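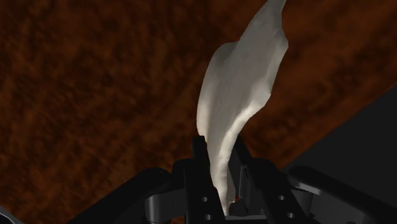 Off-white shape, rendered

Is the Gurden newsletter worth trusting?
It says a fact-check only gets read by 2 percent of the people who saw the false story. I can't find a source. The link goes to a Palirby press page with no study on it. Anyone?

wurell_reader
I looked in June. The survey had 485 people, all of them already subscribers. I wouldn't repeat that number – not even with a warning attached.

Naseri24
its fine, everyone rounds

plainmargin
Rounding isn't the problem, the sample is. Write and ask for the survey questions. I did and got a form reply.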